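Filed under: Service Robotics / Manipulation / Working Papers

4. Kitchen counter clearing: are the machines ready yet? 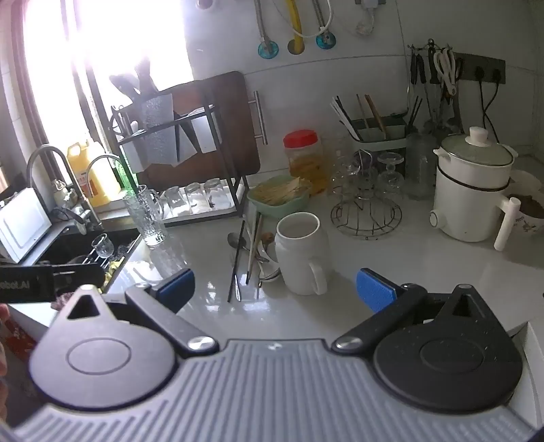

Figure 4. Counter-clearing task, gripper view. Mug and mixed utensils in the foreground, hanging stemware and electric cooker behind.

4.1 Why a counter

Section 3 dealt with the shop-floor side (bin sorting, cable coiling, the Mukach bench). Those results were decent. Kitchens are another matter, and the question we keep getting from funders is the plain one: can a machine tidy up after breakfast yet. Short answer, some of it. The rest of this section is the longer answer.

We picked counter clearing over dish washing because washing brings in water, force control and soap all at once, and a failure is hard to pin on any one of them. Clearing is mostly pick, carry, place. A person does it half asleep. For a two-finger gripper it is a list of small separate problems that happen to share a bench.

Previous work mostly uses a tidy set of objects, well spaced, matte, on a matte table. Fine for comparing grasp planners. Not much use for telling a household whether to wait another ten years. Real counters have cords, jars, racks, glasses hung by the foot. Figure 4 is closer to what we mean: glossy white surface throwing the window back at the sensor, a tall white mug on it, and just left of the mug a loose pile of chopsticks and spoons, one chopstick lying across a dark metal spoon. White mug on a white counter is its own headache.

4.2 Setup

The task set has 600 trials. Each trial is one pick and one place, scored separately. Scenes were left as found wherever possible; objects were only moved between trials if the previous attempt had knocked something into the way, and those resets were logged. No markers on objects, no coloured tape on the bench.

The controller is Skarnisine, same build as section 3, with the grasp head retrained on household items. Retraining used 1230 demonstrations. Planning and scoring ran on the Plevance stack. We did not tune per kitchen. Lighting was whatever came in the window, which hurts, see below.

Pads are soft and textured, blue, black backing. We tried a harder pad in May and went back; it skated on glaze.

A pick counts as a success if the object leaves the surface and stays held for the carry. A place counts if the object ends up in the target area, upright where upright makes sense, and nothing else got moved more than a palm's width. That last clause is strict and some reviewers of the earlier draft didn't like it. We kept it. A robot that puts the mug away and sweeps the spoons onto the floor has not cleared the counter.

4.3 Results by object type

Mugs. Best class by a good margin. A curved handle gives the planner something to aim for, and if the handle is turned away the rim will usually do. Trouble starts when cutlery is leaning on the mug. In Figure 4 there is a ladle-like spoon tucked right against it, and for layouts of this kind the sensible order is spoon first, mug second. The planner preferred the mug first nearly every time, it being the bigger and easier target. Ordering is a planning problem, not a grasping one, and it is the cheapest thing on our list to fix.

Chopsticks and thin utensils. Poor. A round stick flat on a glossy surface offers the pads very little height, and the fingers have to come down almost to contact before closing. Come down too far and the pads press the counter and splay. Not far enough and the stick rolls. Crossed utensils are worse again, lift one and the other goes with it or swings. Demonstrators solved this with a small dragging motion toward the edge of the bench, then a pick from the overhang. Skarnisine picked up the drag in a few cases but didn't know when to stop dragging.

Spoons. Split result. Wooden ones fine. Polished metal ones often came back from the depth estimate as a hole in the counter. We see the same on the shop floor with machined washers, so no surprise there.

Bowls with food in them. We separated full from empty. An empty bowl is a rim grasp and fairly dull. A heaped one, like the green bowl of noodle-like strands behind the mug in the figure, is a different job: the contents sit up near the rim and the pad goes into them. Our scoring has no line for "fingers in the food" and it ought to. Future rounds will add one.

Jars. Screw-lid jars were picked by the lid more often than we'd like. Holds if the lid is done up tight. The planner has no means of telling.

Stemware. Two clear stemmed glasses hang upside down on a dark wire stand in Figure 4, and we list that arrangement mostly as a warning. Clear glass, thin stem, wire behind it, daylight through the lot. Depth returned the wire and ignored the glass. We stopped stemware picks early and moved the remaining trials to other classes, so the totals for this class are too small to report as a rate. No one should read the blank in the table as a pass.

Cooker lids. Not attempted. A knob on a glass lid looks like a friendly target and probably is one, but steam and heat were outside our safety approval.

4.4 Overall

Of the 600 trials, 296 met both criteria, pick and place. Just under half. The number on its own is misleading in both directions. Drop the thin utensils and it looks a lot like a product. Keep only the thin utensils and it looks like a student project (no offence meant to students, several of whom built most of this).

Time is the other half of the story. Our own household rule of thumb was that a machine which has to be watched the whole time saves nothing. By that measure the system isn't there. Operators stepped in often enough that none of them would have left the room, and we asked. The most common reason given was a worry about glass, even in trials where there was no glass in the planned path.

4.5 Light

Needs its own paragraph. The worst stretches of failure line up with direct window light, the kind of washed-out white seen at upper left in Figure 4. Reflections on the bench shift as the day goes on, so a grasp that scored well in the morning scored badly on the same mug after lunch. Blinds fixed most of it. But telling people to keep there blinds down so the robot can clear breakfast is not much of an answer, and we don't offer it as one.

Exposure bracketing helped a bit. Polarizing film helped a bit more and cost us range. Neither is in the reported numbers.

4.6 Clutter behind the work

Earlier reports treat the background as neutral. It isn't. Racks, plug cords, hoses, hanging tools and utensil holders all produce grasp candidates, and the more stuff there is standing upright at the back of the counter, the more the planner's attention drifts there. A holder full of chopsticks scored as a single graspable object in many trials. Strictly speaking it is one, just not the one we asked for.

Drooping power cords deserve particular mention. In the figure two black ones hang from the wall strip and cross behind the cooker. We put keep-out volumes around cords by hand. Any household version would need to find them by itself, and thin dark cords are about as hard to find as thin dark chopsticks, for the same reasons.

4.7 Comparison with the Colombo set

The Colombo set from our earlier report used the same gripper geometry on cleared benches with 2 objects at a time. Rates there were much higher and were quoted a good deal, including by us. On the present evidence those rates say little about a kitchen in use. We'd ask that the two sets not be pooled. Controller versions differ as well, so even a like-for-like row needs care.

One thing did carry over. Approach angle mattered more than grip force in both sets, and low, slanted approaches beat straight-down ones for anything lying flat. Worth keeping for section 5.

4.8 Limitations

Few kitchens, all of them in lived-in flats, none with a dishwasher in the loop. Demonstrators were mostly right-handed and it shows in the handle preference. The placing target was always a clear patch of bench or a tray; putting things into cupboards and drawers was left out altogether, and that is arguably where most of the real work is. Soft items (sponges, cloths) were present in several kitchens but never used as targets. Also the scorer was not blind to the controller settings for the first batch. We re-scored a sample and found only small differnces, but it should be on record.

4.9 What a household could expect

If asked today: mugs and empty bowls to a tray, in even light, with somebody in the room. Cutlery, not dependably. Glass, no. The gap between those is mainly sensing on shiny and clear surfaces, plus sensible ordering when objects lean on each other. Section 5 takes up the ordering part, using the same trial logs with the pick sequence re-planned offline.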